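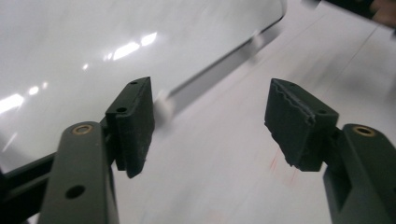 Open jaws over the white bench, with the right pad looking its age.

Software corner: the gripper learns to say "I don't know"

Readers with long memories will recall that our April item promised a grasp planner that would "adapt to hardware condition." We have been asked what that meant. For a while it meant a text file called pads_ok.txt, which contained the word yes.

Arrieta, our planner, has always assumed two identical rubber pads, flat and square, straight out of the drawing. Real pads get scuffed. The one on the right has a ragged edge across its upper face, and Arrieta would still plan a grasp as if the rubber were all there, then report a confidence of 91 percent and look very pleased with itself.

The new release adds a wear map for each pad. Kulturska, the perception module, compares the pad outline in the wrist view with a clean reference and marks the patches it no longer trusts. Arrieta then shifts the contact point toward the good rubber, or lowers its score and asks for a different approach angle. The fingers have to be open for the check, so it runs before each approach and costs 40 milliseconds. We think that's fair. The old check cost nothing and was worth it.

Two things still bother us. Motion blur is one: when the arm swings, every edge behind the fingers turns to soup, and early builds of Kulturska were happy to call a smeared gray rail a fault in the pad. We now mask out everything beyond the fingertips. Glare is the other. Shiny white board throws the ceiling lights straight back at the lens, and auto exposure responds by making black rubber blacker. Locking the exposure helps – please do it before filing a ticket.

If you run the Skunport branch, you will need to redo the finger calibration, all 4 poses of it. The Wesex simulator has the wear model too, though its pads come perfect by default and you have to damage them yourself in the config. Start with level 2. Level 4 was written late in the evening and removes the pad entirely.

The text file has been retired. It said yes to the end.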